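How to bring a robot arm into a small workplace without losing the people who know the work

Posted in Workplace Guides, by Femke Van Beek

Last June our office at Bruvbridge got its first robot arm, and I have been telling everyone who will listen how much fun it has been ever since. We refurbish and return office laptops for companies that lease them. A good part of the day is opening lids, closing lids, checking hinges, wiping things down and moving machines from one spot to another. Four of us did all of it by hand. Now the arm takes a share of the opening and closing, and our days look really different (mostly better, with a couple of things I would do another way).

This guide is for the person in a small company who has been handed the job of "sorting out the robot." You don't need to be an engineer. I'm not one!

Step 1. Write down the work as people do it

Before you talk to any supplier, sit with the people doing the job and write down every movement. We used a plain spreadsheet and ended up with 36 rows for a single laptop. Our written procedure had only eleven, so you can guess how much lived in people's hands and nowhere else.

Leen Kassab, for instance, always lifts a lid a tiny bit and waits before opening it the rest of the way. She is feeling for a loose hinge. It takes her a second and she had never mentioned it. Had we automated from the procedure, that check would have vanished.

Step 2. Pick one motion, and let the team pick it

We asked everyone the same thing: which part of the day would you happily give away? Closing lids won easily. It is dull, there is a lot of it, and wrists get sore by Friday. Start there, with one motion, and leave the rest alone until it works.

Things we kept for people:
Hinge checks
Anything with a cracked screen
Packing
Phone calls with customers, obviously

Step 3. Settle the questions about hours and pay first

Please do this before anything gets delivered. Our manager, Ans Visser, held a short meeting and put it in writing that nobody's hours would drop because of the arm, and that the time it freed up would go to repairs and training. The mood in the room changed completely. People started suggesting things for it to do, and Nidia Condori asked for the repair course she had wanted for two years.

If you can't make that promise, say so plainly and say when you will know more. People plan their lives around this stuff.

Step 4. Rehearse in simulation, with the whole team watching

This was my favorite part. You build a rough virtual room, put a model of the arm in it and try the motion there. Nothing gets dropped and you can start over as many times as you like. We ran 282 attempts at closing a lid, in all sorts of places, before we asked for the real thing to be switched on. The furniture doesn't have to match your shop. Soft seats, odd angles and clutter nearby are all good practice, and a laptop on a living-room sofa makes a much better test than one squared up on a perfect bench.

Put it on the big screen and invite people to interrupt. Mirjam Postma has closed more laptops than the rest of us put together, and she would call out "too far from the edge" or "you're pushing on the middle" long before I saw anything wrong. Write those comments down next to the attempt number. They turned into our adjustment list, and her name is on it — she earned that.

When you look at an attempt, pause it while the fingers are at the lid and ask where they are meeting it, how far open the laptop is, and what else is lying within reach of the arm. 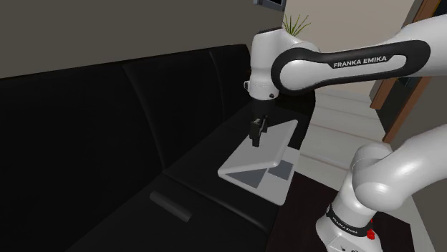 SIMULATION NOTES: LAPTOP ON A SOFA

With the lid this low over the base, the gap is just a narrow wedge, so it makes a great pause point for talking about pressure. How hard would you press from there? Ask each person to show you on a real laptop and you will get a different answer every time, which makes for a lively half hour. Talk about the dark gray cylinder on the near cushion too. It sits well clear of the laptop, but have the group decide what the arm should do if something like it were right alongside.

Step 5. Give the arm a keeper, and rotate the job

We change keepers every week. The keeper starts the arm in the morning, notes any stops and has full say over switching it off. No permission needed, no form. Rotating means everybody learns it, and it stops the arm from becoming one person's burden (or one person's toy, and I include myself there).

Step 6. Ask again after a month

Sit down with the same spreadsheet from Step 1 and go through it row by row. Ours had 2 surprises. Leen missed the quiet stretch of lid closing at the end of the day, when she used to chat with Nidia, so we moved the coffee break to that slot. And the repair bench was suddenly too small, with so many more people wanting to use it! We have a second bench on order, and Nidia is already drawing up a list of the tools she wants on it.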